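Can a machine put the dishes away yet? The engineer who runs the two-arm bench at Lakatos says the answer depends on the dish.

"Plates are fine," she says. "We ran 100 last week and 56 went in without help. In September it was 19."

The rest were mostly slips at the rim, or a plate set down between slots.

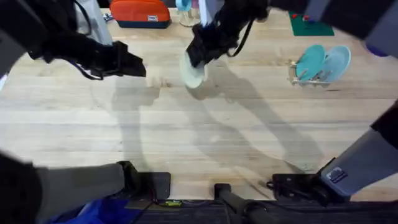
The right arm holding a mint-green plate at the Lakatos bench. Two more plates stand in the clear rack.

Would she have one at home? "No. My kitchen has nine kinds of cup and a cat."

She expects shop-floor jobs to come first – Vikden already wants a trial for sorting trays. "They have one tray. I like customers with one tray."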